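5.4 Grip loss and overforce when handling thin cards

This section covers fault codes 212 and 100 on the Sasari hand when it is used for card sorting and card insertion. Both codes come from the same cause in most cases: the thumb and the fingers disagree about how thick the object is. Read section 5.1 (Stopping the arm) before you start.

CAUTION: After fault 212 the hand keeps its last grip force. The fingers can open suddenly when the fault is cleared. Keep your own fingers out from between the thumb and the finger linkages until the status light is steady green.

CAUTION: Do not pull a card out of a faulted hand. Pulling sideways can tear the thumb skin along the seam.

Clearing the fault

1. Press the pause button on the Neltlow controller. Do not use the emergency stop unless someone is at risk -- it erases the grip log you need in step 4.
2. Ask anyone seated at the table to move back and keep both arms off the surface.
3. Hold one hand flat under the card, clear of the fingers, and select Release Slow. If the fingers do not move, go to "Hand will not open" below.
4. Open the grip log and find the last entry before the fault. Write down the thumb force and the fingertip force.
5. If the two values differ by more than 3 newtons, run Thumb Zero. If they differ by less, check the fingertip sensors for dirt and wipe them with a dry cloth.
6. Select Clear Fault and wait for the green light.

Repeat the grip with a single card before going back to a stack. The thumb should lie flat on the face of the card, with fingertip contact near the upper edge. 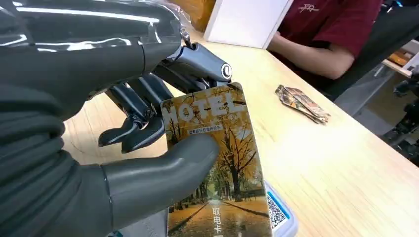

Figure 5-3. Thumb and finger position on a hotel key card. Plastic film on the back of the hand.

Note: If film is fitted, check that it stops short of the finger joints. A loose fold caught in a linkage gives the same code 212 as a bad thumb zero, and running Thumb Zero will not clear it.

If fault 100 appears during the repeat grip, the card has slipped past the set limit. Lower the lift speed one step and try again. After 2 failed attempts, stop and replace the thumb skin (section 7.2).

Hand will not open

1. Leave the controller paused and switch off hand power at the wrist connector.
2. Wait for the status light to go out.
3. Turn the manual release screw counterclockwise until the thumb moves freely.
4. Remove the card and tag the hand out of service.

Send the grip log with the hand when you return it for repair.

Section revised March 7, 2024, Yoshinori Maruyama. Step 2 under "Clearing the fault" is new in this revision.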